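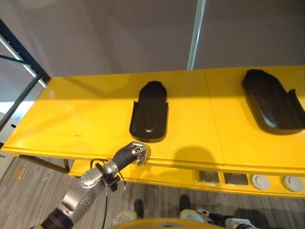

Cernstead fermera son bassin d'eau de mer à la fin du mois d'octobre, comme tous les ans, et l'annonce avec la solennité qui convient à un trou de béton rempli deux fois par jour par la marée. La nouveauté est ailleurs : les 19 cabines de la promenade Begay, repeintes en vert d'eau par un prédécesseur optimiste, passeront l'hiver à redevenir jaunes. Le ton retenu est proche de celui de la longue table où reposent les deux plateaux noirs en forme de semelle : un jaune vif, brillant, difficile à manquer même par temps de brume. Les riverains qui souhaitaient un beige discret ont été entendus, puis remerciés.

Les travaux, confiés à l'entreprise Stornex, commenceront par la dépose des portes. Celles-ci datent en principe de 1910, année d'ouverture du bassin. En pratique, il reste surtout de cette époque les gonds et la façon de grincer. Les locataires sont priés de vider leur cabine avant la fermeture, y compris des transats à trois pieds qu'ils comptent réparer depuis plusieurs étés.
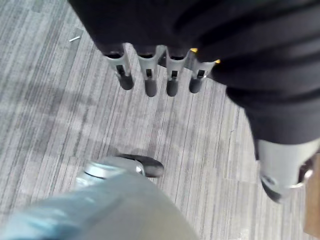

Moquette à rayures grises, un petit objet argenté en haut à gauche.

La baignade reste possible jusqu'au dernier jour, de 10 heures à la tombée de la nuit. La température de l'eau sera affichée chaque matin à l'entrée - l'office du tourisme a renoncé à l'adjectif « tonique », jugé trompeur par plusieurs visiteurs. Le kiosque Dudetti servira des boissons chaudes et, pour les obstinés, quatre parfums de glace, dont la réglisse, qui tient toute la saison faute d'amateurs.
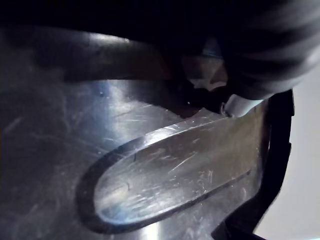
Et les massifs ?

Les géraniums de la promenade seront arrachés pendant la même période. Ils seront remplacés par des graminées, choisies pour leur résistance au sel, au vent et aux chiens. L'escalier nord fermera quelques jours, le temps de refaire les marches du bas, que les algues avaient rendues plus rapides que prévu.
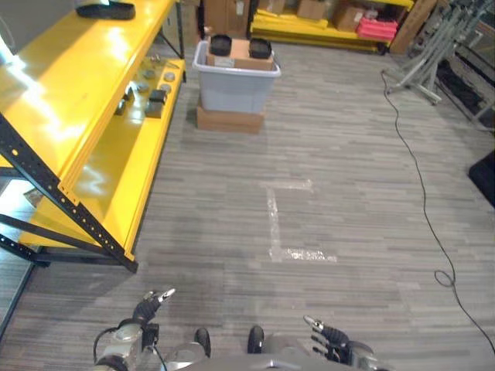 Rayonnages jaunes ; derrière, un bac gris translucide sur un carton.

Réouverture prévue en avril. Les cabines seront alors attribuées dans l'ordre de la liste d'attente, dont la longueur fait honneur à la patience locale. Les demandes de numéro 4, cabine réputée à l'abri du vent, ne donnent droit à aucune priorité.

À lire également
- Marée haute, parking bas : rappel aux automobilistes
- La fanfare cherche un local, de préférence éloigné
- Mouettes : nouvelles poubelles sur la promenade Begay

Contact presse : office du tourisme de Cernstead, service communication
© Office du tourisme de Cernstead - Tous droits réservés
Retour en haut de page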